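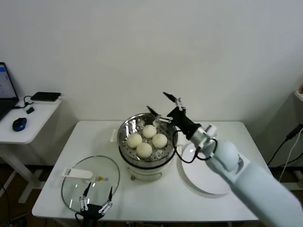

*The Wavis steamer with four buns in the steel basket, glass lid to the side.*

## Wavis Electric Steamer

We've been wanting to carry a small steamer for ages, and this is the one we kept coming back to! The base is cream-white, the basket is stainless steel, and the whole thing takes up so little room that it can live on the table between meals (mine does).

The basket floor is perforated all over with small round holes, so steam comes up evenly under the food. Four round buns sit in it nicely. They do swell, so leave a bit of space if you're starting from raw dough, and put a square of parchment under each one.

The lid is clear glass with a thin dark rim and a white handle you can get your fingers through. I love being able to check on things without letting the steam out – Jacqueline Boyer at our Enivcombe shop does her dumplings in hers and says she hasn't lifted the lid early once.
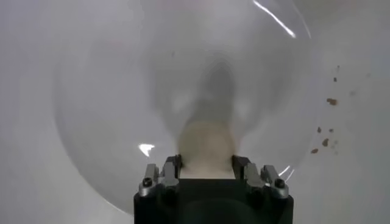
For plain buns from the fridge, 8 minutes is plenty. Frozen ones want longer, and the base holds enough water for 30 minutes before you need to top it up. Let the lid cool before you rinse it, please – cold water on hot glass is a bad idea.

**Power:** 400 W
**Basket:** stainless steel, lifts out for washing
**Lid:** glass, hand wash
**Care:** wipe the base with a damp cloth, never put it under the tap

Spare lids and baskets can be ordered through Florence Turcotte at the Enivcombe counter. The next delivery comes in February.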